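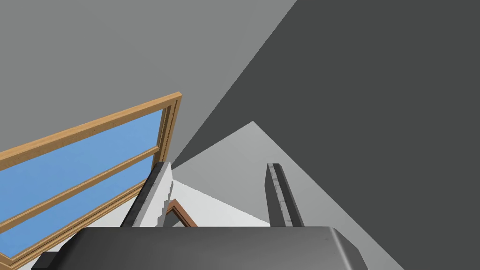
Pre-run checklist, wrist camera and gripper, simulated room first and then the bench
Silulthorpe shared workshop. Filled in by Vira Kravets, January 2, 2018

1. Both fingers in the camera's view, with a clear gap between them: OK
Lovely wide gap with the wrist tipped right up towards the ceiling, and the window in view on the left as well.

2. Joint limits in the model match the ones on the real arm: NOT YET
Béla, the wrist still says 30 degrees in one file and 20 in the other. I'd go with 20 until we've had a proper look together (bring biscuits, it's a fiddly one).

3. Stop button within reach of whoever is at the keyboard: OK
Please leave it on the left, I've got rather used to it there.

4. Bench cleared, mugs included: OK
Mine, sorry!

5. Wrist cable tied back and not rubbing: CHECK AGAIN
I put fresh ties on in December, but one has slipped down a little.

6. First real run at low speed, roughly 7 minutes, somebody watching throughout: TO DO
Wait for me if you can, I'd hate to miss it.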